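4. Sources and method

The study draws on two bodies of material: the Hurham street directories, which list traders by address, and the painted signs that can still be read on walls and above shopfronts. Neither is complete. The directories leave out market traders and most people who worked from home, and the signs that remain are mostly on gable ends, where the wall was too high to be worth repainting. Section 5 deals with what each source misses.

Directory entries were copied into Grindus, the catalogue used for the earlier work on church fittings. Only the sign and decorating trades were taken: sign writers, gilders, grainers, glass painters, coach painters and general house painters who advertised lettering. An entry was made for each trader in each directory year, so one long-lived business can account for a good many entries. The full file holds 3723 entries. Removing duplicate listings and entries from outside the old borough boundary left 2399, and all the tables in this paper use that smaller number.

Spelling was left as printed. Where a name changed slightly from one directory to the next and the address did not, the two were linked in a separate field. We did not link entries on surname alone, as several unrelated families in Tisard shared a surname and a trade.

Gilders gave the most trouble. Before the railway came they are usually listed with carvers and frame makers, and their work covered picture frames, looking glasses and church lettering as well as shop fascias. The directories do not say which of these paid the rent. We kept all of them in, and marked those whose advertisements mention only frames or glasses so that they could be dropped from any count.

Figure 3. Mirror in a wooden frame, laid flat on a tabletop.
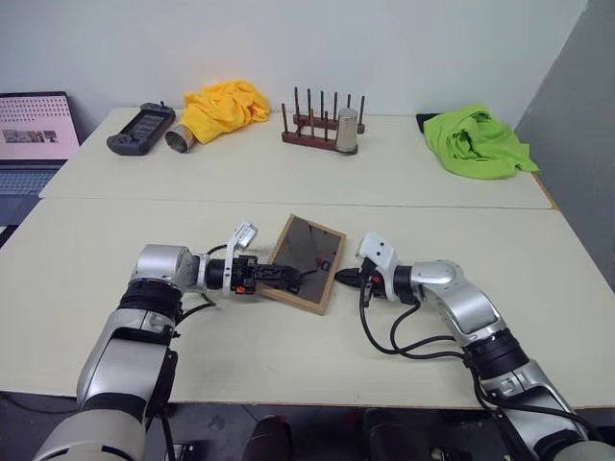

4.1 The street survey

The old borough was walked street by street, beginning in Tisard and working up the hill to the market place. A sign was recorded if at least one whole word could be read from the pavement. Each was given an address, a compass direction, a height above the ground by eye, the text as far as it could be made out, and a note on the surface. Brick was by far the most common, followed by render. Painted timber fascias were recorded only where older lettering showed through the present coat.

The survey closed on 2019-12-31 and signs uncovered later have been left out. This affects one well-known case, the double sign on the former Lemieux building, where removal of a hoarding brought up a second layer of lettering after the closing date. The first layer is in the tables and the second is not.

In all, 90 signs met the test. Tisard has more than its share, and the market place has very few. The market place was refronted twice in living memory and its upper walls were cleaned, while Tisard was under threat of clearance for so long that owners spent little on the outside of their buildings.

Dating was done from the text wherever possible. A trader's name and address could usually be matched to a run of directory entries, which gives an earliest and a latest year. Product names were less help, as the same wording was often repainted for decades. We did not date by letter style alone. It has been tried in other towns, but the Hurham sign writers were taught by one another and kept to the same block capitals with a thin drop shadow long after they had gone out of fashion elsewhere.

4.2 Grained and marbled work

Graining was part of the same trade and was often done by the same hands. The directories list it as a separate skill, and the advertisements put it first. A customer who wanted a new fascia would commonly have the door and stall riser grained at the same time, usually to look like oak, and the bill would not separate the two jobs. Surviving bills from Lemieux follow this pattern and give a single sum for "front complete".

Very little grained work is left outdoors. It was varnished every few years, and once that stopped it failed quickly. Indoors it lasts better, on stair panels and the backs of shutters. We did not survey interiors, and the remarks on graining in this paper rest on the bills and the directories.

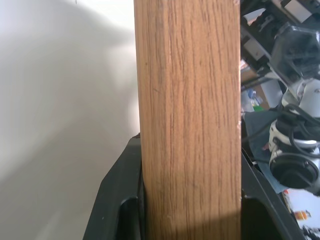 3723 entries in file · 20 min read

4.3 The November questionnaire

A short questionnaire was sent in November to addresses in the streets where signs had been recorded. It asked whether the household knew of the sign, whether they could say what the business had been, and whether they would object to its being painted over. About half the forms came back, which is better than we had hoped for, but the returns lean heavily towards owners who have lived in the same house for a long time.

Most people knew of the sign nearest to them. Far fewer could name the business, even where the name was legible, and several gave the name of a shop that had traded there afterwards. Opinion on repainting was split, with the strongest feeling against it in Tisard. Forms from the market place were mostly left blank at this question.
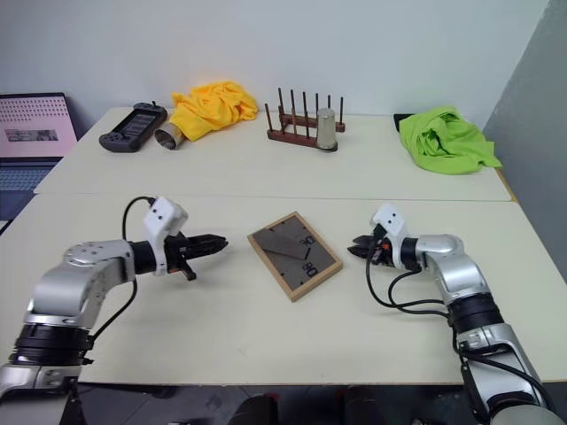
One respondent wrote that the wall had been "touched up" by a neighbour before the carnival and that the lettering was now a different colour from the one she remembered, and asked whether we still counted it as old. We did, as the outlines had been followed, but it is marked as retouched in the catalogue. Other retouched signs have probably gone in without a mark, and the figures for condition in Table 6 should be read with this in mind.

5. What the sources leave out

Women appear in the directories mainly as widows carrying on a business under the husband's name. The apprentices do not appear at all.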